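Sorting the bricks, part two

1st October

I said in March that I would get the building bricks sorted by the end of the summer, so I am a bit behind. The delay was mostly down to the boxes. I started with shoe boxes, which went soft at the corners, and then a set of stacking tubs from Solberg that looked good in the shop but had lids my son couldn't get off without my help. He is five and wants to do it himself.

What we are using now is a red plastic organiser with square, open-topped compartments joined together. I got it second-hand through the Flultley swap page. It has a few marks on the front and I haven't tried to scrub them off. With no lids, everything can be seen from above and bricks can be thrown in from a short distance, which is how most of them go in.

We argued for a while over whether to sort by shape or by colour. Lụa Lương, whose two children are older than mine, sorts by shape and told me colour was a waste of time, as you can spot a colour in a heap but you can't spot a small brick under a big one. I think she is right for a large collection. For a five-year-old it had to be colour. He knows his colours and he does not care how many studs a brick has.
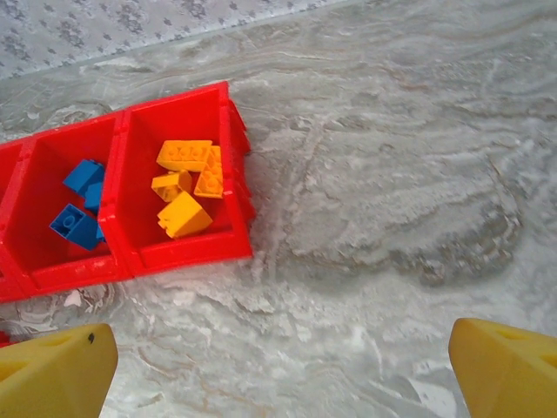

Blue in one compartment, yellow in the next.

The yellow is more of an orange-yellow on some pieces. We had a short discussion about whether those needed their own place and decided they didn't.

The rest of the collection is still in a bag in the hall cupboard. There are 153 bricks in it according to the label I wrote when we were given them, though I expect a few have gone under the sofa by now. We are doing 25 at a time, after tea, and stopping when he gets bored. The first batch took a quarter of an hour and the second took a good deal longer as he kept building things.

Still to do: find somewhere for the wheels and the odd flat pieces, and decide what happens to the bricks that belong to a different make and don't quite fit. I am tempted to give those to the playgroup, but he has noticed the bag and wants them kept. The organiser itself will live on the bottom shelf next to the books, once I have moved the printer paper.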